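Chapter 4
Why Things Wrinkle: Cloth, Fiber, and Force

Pull a cotton sheet out of the dryer, leave it in a heap for an hour, and you will have a map of everything that happened to it. Every crease marks a spot where fibers were bent past the point where they could easily spring back.

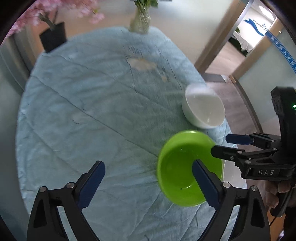
Cloth is a wonderfully strange material! It is strong when you pull along its threads, stretchy when you pull across the diagonal, and almost helpless when you push on it from the end. Engineers call that last behavior buckling, and we met it in Chapter 3 when we loaded a thin steel ruler until it bowed. A sheet of fabric buckles under its own weight — that is the whole secret of drape, and it explains why a skirt swings and a sheet of cardboard doesn't.

In this chapter we follow a fold from the large scale down to the very small. We begin with the Mosance drape test, in which a circle of fabric hangs over a smaller disk and we measure the shadow it casts. Next we look at yarn, and at the difference a tight twist can make. Then we go all the way down to cellulose, the long chain molecule in cotton, where water loosens the bonds between neighboring chains and lets them slip into new positions. Your iron does the same job with steam and pressure.

You will need a few things for Lab 4A: a 500-gram weight, a ruler, and a strip of woven cotton 100 millimeters long. Save your results, as we will compare them with the Zarnier data in Table 4.2.

Before you read on, try Problem 19 from the last chapter again. Could you predict which way the strip would fold? Keep your answer handy — we come back to it in Section 4.3, and it may surprise you.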